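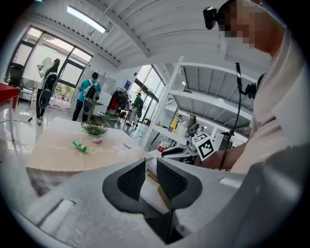
## 4. Recording a task by hand

Section 3 covered fitting the finger pads and pairing the gripper. From now on you will be recording, and most of what goes wrong from this point goes wrong in the hands of the operator. The Pratuven brochure says a new task can be taught "in minutes". We have used these grippers on the Jemside picking and tidying tasks since March and have yet to see it. Set aside a morning.

### 4.1 Before you start

1. Clear the table of anything that isn't part of the task. Cardboard makes a good covering, as glass and small items slide less on it than on a bare top.
2. If you write object names on the covering, keep the letters small and leave them alone for the whole batch. A model can learn to look for the writing and ignore the thing beside it.
3. Check both finger pads for dust and lifted corners. Wipe with a dry cloth only.
4. Check that the square marker on each gripper is flat and clean. A marker with a curled edge still tracks, but badly, and the software won't warn you.
5. Switch on the grippers, then the head camera, in that order. Wait for the second tone.

> **Note:** The app shows a green tick once it has found the devices. The tick means they are connected. It does not mean that the clocks agree, so do step 6 even if you are in a hurry.

6. Open and close each gripper twice in view of the head camera. You will use these movements to line up the recordings later.

### 4.2 Recording

1. Stand where you can reach every object without leaning. Let the head camera cable hang free and keep it out of the jaws.
2. Press **Start** and hold still for two seconds.
3. Carry out the task at an even pace, a little slower than feels natural. Very quick movements blur the view and are usually thrown out by the filter.
4. Close the fingers fully on an object before lifting. Don't hook it, scoop it or nudge it along with the side of the housing. You can do all these things with a hand-held gripper and the arm may not be able to copy them.
5. Put the object down, open the fingers, and draw back until the object is clear of them.
6. Hold still again, then press **Stop**.

Keep each take under 15 seconds if the task allows. If you fumble, finish the movement and mark the take as **Dropped**. Earlier versions of this guide told operators to keep fumbles in, on the grounds that the arm would learn to recover. We tried that. It learned to fumble.

> **Caution:** Stemmed glass and small bottles will tip if the fingers close off-centre. Practise the grip a few times before recording, and have a dustpan within reach.

> **Caution:** Never walk backwards while wearing the head camera or a backpack unit. Look for floor cables before every batch, and again after anyone has moved equipment.

### 4.3 How many takes?

The supplier's figure is 18 good takes per object. For the Darnen bowl task we recorded 952 before the arm placed small objects reliably, and "reliably" there means with the bowl in places we had already shown it. Turn the objects and shift the bowl between takes - properly, by a hand's width or more - or you will have a great many copies of one take.

### 4.4 Checking a batch

1. Open the batch in Munteanu and play the first and last takes at normal speed.
2. Compare the gripper closing in both views. If one lags, redo the line-up from 4.1, step 6.
3. Look at the path drawing. Sudden jumps mean the marker was lost, often behind the operator's own sleeve.
4. Delete takes with jumps. The **Repair** button fills the gap with a smooth guess, and a smooth guess through the rim of a bowl is still wrong.

Ignore the quality score. Nabil Saliba recorded a batch with the pads fitted back to front and it scored higher than anything else we had that month.

Copy the batch to the shared drive before switching off the grippers. Charging is covered in section 5.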